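Why can you see through a window?

By Gemma Zuccaro
Friday, August 6, 2021
23 shares | 5 comments

My nephew asked me this over breakfast and I said "because it's glass", and he gave me the look that answer deserved. A brick is solid and you can't see through it. A table is solid and you can't see through that either. A window is solid (knock on it if you like, gently please!) and you can see the street, the sky and next door's cat. So I went off and read a great pile of books, and I've been going on about glass ever since. 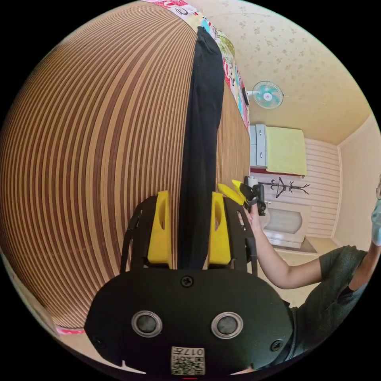
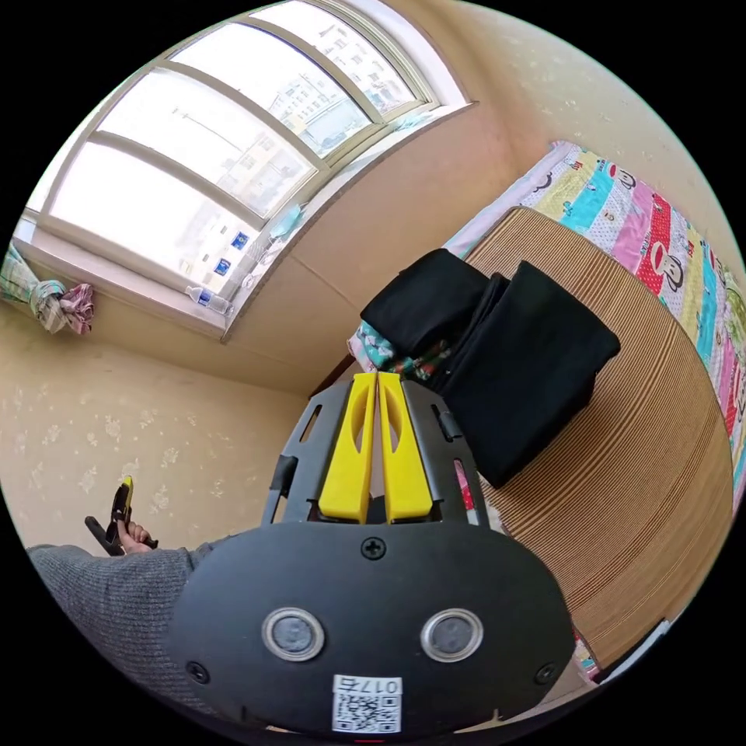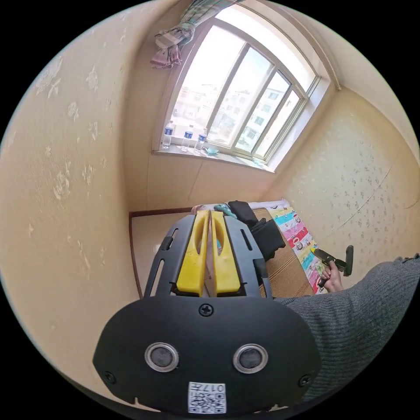
What is glass made of?

Sand! Well, mostly sand. The main thing in it is called silica, and lots of the sand on beaches is made of tiny bits of it. You need to make silica incredibly hot before it melts, much hotter than your oven at home can manage, so glassmakers add a powder called soda ash, which helps it melt more easily. Then they put in some lime as well (the chalky sort, nothing to do with the green fruit) because glass made with only sand and soda would slowly dissolve in water. Imagine that in a rainy country.

People were making glass about 4,000 years ago, but they weren't making windows with it. They made beads and little pots, and it was usually coloured and quite cloudy. Clear glass took a lot longer to work out.

So how does the light get through?

Everything is made of atoms, which are far too small to see. Inside atoms there are even smaller things called electrons, and electrons can soak up light. They're fussy about it though. Each one will only take light that carries exactly the right amount of energy, a bit like a drinks machine that only takes one kind of coin.

In a brick, plenty of the light gets soaked up, and the rest bounces about between all the little grains and comes back out the way it went in. In clear glass, the light we can see is the wrong "coin" for the electrons, so they leave it alone. It goes in one side and comes out of the other, and into your eye.

Some light does get taken. Ordinary window glass stops a lot of the ultraviolet light that gives you sunburn. It doesn't stop all of it, so curtains and posters near a sunny window still fade. I had a bright red cushion once that ended up a sort of sad pink on one side.

Then why can't I see through sand?

I love this question, because sand and glass are made of nearly the same stuff. The trouble with sand is all the edges. Each time light goes from air into a grain and out again, it bends a little and some of it bounces. In a heap of sand there are thousands and thousands of grains, so the light gets thoroughly lost. A sheet of glass has just the two smooth faces, front and back, and the light goes nearly straight on.

It's the same with ice. An ice cube can be clear, but crush it up and it goes white.

Making it flat

Old windows were often made from lots of small panes, partly because big flat sheets of glass were so hard to make. One way was to blow a bubble of hot glass and spin it until it opened out into a disc, and then cut pieces from the disc. I watched somebody spin one at the Piras workshop in Hetover in July and I think I forgot to breathe. It was 40 centimetres across and wobbling like a pancake.

Plenty of newer windows have bars across them too, simply because people like how they look. The one in the middle picture is arched, with white frames and tall panes.

Most window glass today is made by floating it. The melted glass is poured on to a bath of melted tin, where it spreads out and goes beautifully flat, and then it cools into a long ribbon ready for cutting.

Is glass secretly a liquid?

You might hear a grown-up say that glass drips very slowly, and that old windows are thicker at the bottom because of it. I believed that one for years! Glass is a solid. Its atoms are jumbled up like a liquid's, but they are stuck where they are. The old panes were uneven when they were made, and some were put in with the fat end down.

Try it yourself

You'll need a piece of greaseproof paper, some cooking oil and a window with daylight outside.

1. Hold the paper against the glass and look at how blurry everything is.
2. Now try a piece of plain white writing paper.
3. Rub a small drop of oil into the middle of the writing paper, on a plate.
4. Hold it up near the window, but don't press it on the glass or someone will be cross.

The oily patch lets more light through. Oil fills in the tiny gaps between the paper fibres, so the light has fewer edges to bounce off. Remember the sand?

Related
Why is the sky blue at lunchtime and orange at teatime?
How the Skurkville lighthouse got its lamp
Where do puddles go?
Ask Gemma: your questions from Clandis Primary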